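Can I store makeup brushes in a little bear cup?
Posted in Vanity & Bathroom, 27/10/2026

My sister gave me one of those tiny tan cups with a bear peeking over the rim, and I want it on my table for my fluffy powder brush — the one with the gold ferrule. The cup is short and the brush is pretty top-heavy. Will it just tip? I also don't want the bristles getting squashed against the bear. Pics of the cup and the brush.

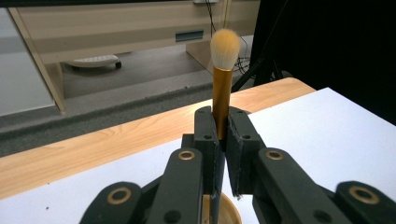
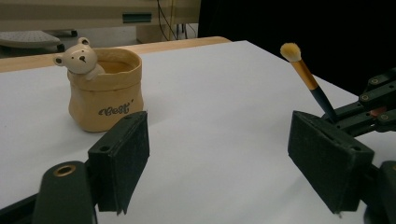
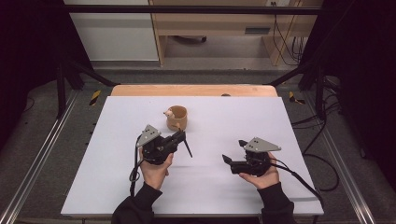

The brush up close, then brush and bear cup, then the cup by itself on my white board.

Thanks!! — Olden_60

Karthik Jayasinghe
Cute cup! I keep mine in something about that short and it's fine once there's weight in the bottom. I used aquarium gravel, filled to maybe a third, and pushed the handle down into it. Lean the brush away from the bear so the head hangs over the open side. One brush only though, I tried 3 and the whole lot went over onto my rug. Wash the gravel first, mine was super dusty.

Rorero
just get a taller cup

Gunawardena14
I'd skip gravel if you're going to move it a lot, it rattles and drives me nuts. A lump of poster putty under the base works for me, and it peels off wood okay (test a corner!). And if you've just washed the brush, dry it lying flat before it goes in the cup — water runs down into the glue otherwise and you'll be picking hairs off your face by February.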